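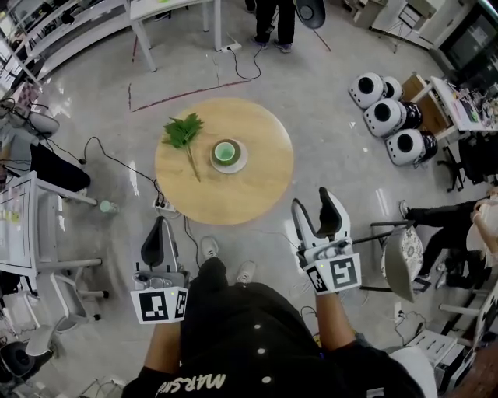
Thịnh Doãn wrote in to ask whether a pair of hand-held grippers can be compared fairly at all when the same person is squeezing both, and he thinks the answer depends more on the finger pads than on anything electronic. He would have tested the pads first and left the tracking for later. We did it in the other order, and his question comes up again further down the page.

Hand-held grippers, desk session
Ivden shared workroom, bench notes and gallery
Updated 2026-07-24

The page covers the hand-held gripper comparison at Ivden. We tried two models, Plirum and Moradi, on the same small set of tabletop tasks, with the same recorder and mostly the same people. The recorder is Dornon, which we already used for the arm. The captions are short and the notes under them are long. Anyone who only wants the result can skip to the heading called Where we ended up.

Plirum pair at the round table. Right-hand fingers spread, left hand forward, both tag blocks mounted. Sprig on one side, cup and saucer on the other.

Green light showing on the right-hand gripper. Check yours before every take.

What we wanted to know

We had been collecting with one hand-held gripper at a time. That works for picking something up and setting it down. It does not work for anything where one hand steadies and the other hand moves, and that covers most of what people do at a table. So we needed pairs. The questions were simple. Does the tracking hold when both hands are close together? Do the fingers hold thin things as well as round things? Can a person use a pair for a full session without their wrists giving out?

We did not compare price or looks. We also left out the arm side of the Moradi kit, since our arm takes Plirum fingers already and changing the mount would have meant a different project.

Tasks

Stem task. Pick up a leafy sprig by the stem with one gripper, pass it to the other, and lay it down on the far side of the table. The leaves should not be pinched.

Cup task. Lift a cup off its saucer, hold it clear, and put it back without scraping. Either hand may do it. The other hand has to stay in the air so that it is still being tracked.

Both together. Stem into cup, using one hand for each. This was the one we cared about most.

Each gripper pair got 125 takes across the three tasks. A take counted if the recorder had both hands from start to end and the object finished where it was supposed to. A dropped object was a failed take. A lost hand was a lost take, and we kept those separate because they have different causes. On our first day we had them in one column and the numbers told us very little.

Tracking

Both models carry printed tags. On the Plirum they sit on a white block at the base of the gripper, two tags to a block. That is a good place for them when the hands are apart. When the hands cross, one block goes behind the other and the pose jumps. Dornon fills short gaps on its own and flags the long ones. We set the limit for a long gap at eight frames and did not change it for the rest of the session.

The Moradi tags are on the back of the hand guard. They are larger and easier to see from overhead, but they point away from a camera at head height as soon as the wrist tips forward. People tip their wrists forward a lot when they reach for something on a low table. We asked two of our operators to keep their wrists level and the takes got slower and looked stiff. After that we let everyone reach the way they wanted.

On the stem task the two were close. On the cup task Plirum lost fewer takes. On the combined task both lost more than we liked, and nearly all of it was during the handoff, with the hands almost touching. Turning the Plirum block 90 degrees on its base helped for one operator and made things worse for another who holds her elbows higher. We turned it back.

Light mattered less than we expected. Glare on the tags was a problem only near the shelving, and moving the table toward the middle of the room took care of it.

Fingers and pads

The Plirum pads are black rubber and the fingers open into a V. A round cup sits well between them if you come in level. If you come in from above, the pads meet the rim first and the cup turns a little before it lifts. Everyone learned to come in level after a few tries. That is fine for a person, but it is worth writing down, as the arm will copy whatever the person learned.

Thin things are harder. A stem wants to slide toward the open end of the V. Squeezing harder only helps to a point, and then the stem bends. What worked was taking the stem deeper between the fingers than feels natural and closing slowly.

The Moradi fingers close flat and parallel. They are better on the stem, and it was obvious within the first few takes. They are worse on the cup, where only a narrow strip of the pad touches. A cup with straight sides would probably be fine. Ours isn't that kind.

On Thịnh's point about testing pads first — he is right that we could not separate the pads from the rest of the gripper in the first round. Plirum lost fewer cup takes and also dropped fewer cups, and we can't say how much of the second is the pad and how much is the shape of the finger. We have a set of softer pads cut to fit both models and will run the cup task again with those.

Weight and hands

One Plirum gripper with its tag block and battery weighs 653 grams on our kitchen scale. The Moradi is lighter by a noticeable amount, though we weighed it without the cable clip and have not gone back to do it properly. Carrying two of either with your arms out in front is tiring. The weight is toward the front on the Plirum and you feel it in the forearm. On the Moradi it sits over the hand, and the complaint there was the trigger, which is stiff for small hands.

We settled on short blocks with a rest between them. Operators did better when they could put both grippers down completely. Holding them at your side is not a rest.

Standing was better than sitting for all the table tasks. With the table low and the operator standing over it, the head view takes in both hands and most of the tabletop. Seated, the near hand tended to drop out at the bottom.

Recorder and setup notes

Dornon starts both hands from one button, and it should be pressed by someone who is not holding a gripper. When the operator tried to do it alone, the first second of every take was the operator straightening up.

Name the left and right units in the software before you start. Swapping them afterward is possible, and it is a dull afternoon. We put a piece of tape inside the left grip.

The status light on the Plirum goes green when the unit is paired. It stays green if the recorder itself has stopped, so check the screen too. We lost most of a block that way.

Keep floor cables away from where the operator stands. Operators look at their hands and the object, and don't look down.

Reset the objects to the same side each time unless you mean to vary them. We meant to vary them in the second half and forgot to write down when we began. The video makes it clear enough, but someone has to sit and watch it.

Calibrate again if anyone bumps a tag block. A bumped block looks fine and gives you a steady, wrong pose, and that is worse than a gap because nothing flags it.

Where we ended up

We are staying with the Plirum pair for the next round. The tracking was better on the tasks with a cup in them, the fingers match the arm, and the operators preferred the trigger. The Moradi pair is staying on the shelf for thin objects, and we may use it for the paper and cable tasks if those happen.

The combined task is still not good enough with either model. The handoff needs another view, probably from the side and a little below the hands. We have a camera to try there and no mount for it yet. Until then we are asking operators to keep a hand's width between the grippers wherever the task allows it, and to place the stem on the table between hands when it doesn't. It makes for slower takes, but they are complete.

Softer pads come next. After that, a longer trigger for the Moradi if the printed one holds up. We plan to repeat the full set in December with whatever pads we have settled on, using the same three tasks and the same take count so that the two rounds can be put side by side.

Replies

Thịnh Doãn: Thanks for the pad section. When you run the soft ones, please keep the old pads in as a third condition on the same day. People get better at the cup between sessions, and you'll end up crediting the rubber for it.

Ivden bench: Agreed, we'll mix them within a block. Swapping pads takes a couple of minutes per gripper, so the blocks will be longer.

Thịnh Doãn: Fine by me. Also mark the pads. Old and soft look the same once they're on.

Requests for the take sheets can go to the bench address. The raw recordings are on the Ivden drive under the gripper folder, sorted by model and then by task. Lost takes are in there too.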